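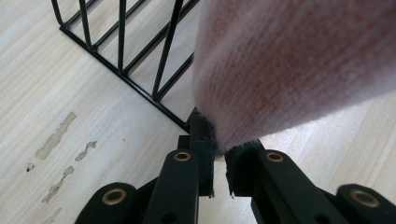
Malletti talk, design museum, upstairs room. 30 minutes, then questions. Water is on the left. Do not lean on the lectern, it rolls.

Open with the chair. Everyone comes for the chair. Let them have it for 2 minutes, then take it away.

Malletti was a furniture firm that wanted very badly to be a color firm. The early catalogs sell you a mustard yellow and mention, lower down the page, that it comes with legs. Pause for laugh. If no laugh, keep moving.

Next: the Cerkow showroom. It had 50 fabric samples on one wall and a single place to sit. Visitors stood for hours and went home with curtains. I think this was the plan, though the letters are coy about it.

Slow down here. The Plakon years are the part people get wrong. The usual story is that plastic killed the fabric side of the business. The order books say the two lines grew together, and that the trouble came later - mostly from a lamp. Show the lamp. Say nothing for a second.
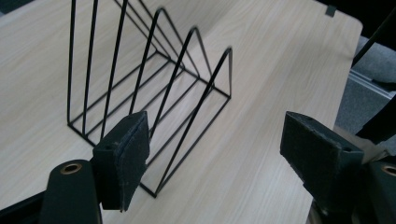
Black wire desk file organizer on a wood-grain table top.

Ackah loan: thank the lenders, all of them, from the card. Mention that the wall hangings come down in July and go back into the dark, where they are happiest.

If time is short, skip the wallpaper. If time is long, do not add the wallpaper story from last year.

Finish on the two late posters, side by side. Lights up. Someone will ask what the chair is worth. I don't know, and the shop closes at 5.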